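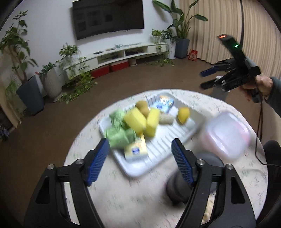
Cuaderno de taller, mayo. Puesto de clasificación, proyecto Negi.

Se ha trabajado con la bandeja blanca acanalada, colocada en diagonal sobre la mesa redonda. Se mantiene el mantel blanco de motas finas hasta completar la serie; el liso de Skotis queda reservado para la siguiente.

Contenido de la bandeja: bloques verde claro, bloques amarillos de esponja, un kiwi, un limón, una pieza beige de aspecto parecido a una galleta, el envase pequeño de etiqueta azul y amarilla y la caja amarilla y blanca. El recipiente translúcido permanece a la derecha, fuera de la bandeja.

Observaciones:
– El limón rueda si se deja sobre el mantel. Conviene apoyarlo siempre en los nervios de la bandeja.
– Los bloques amarillos se desplazan al retirar el kiwi; se repetirá el orden inverso en 4 ocasiones.
– La fruta se repone al cierre – no se guarda de una sesión a otra.

Pendiente: pesar la bandeja cargada (casi 270 g en la última anotación, valor dudoso) y solicitar a Diltel dos recipientes de repuesto con tapa.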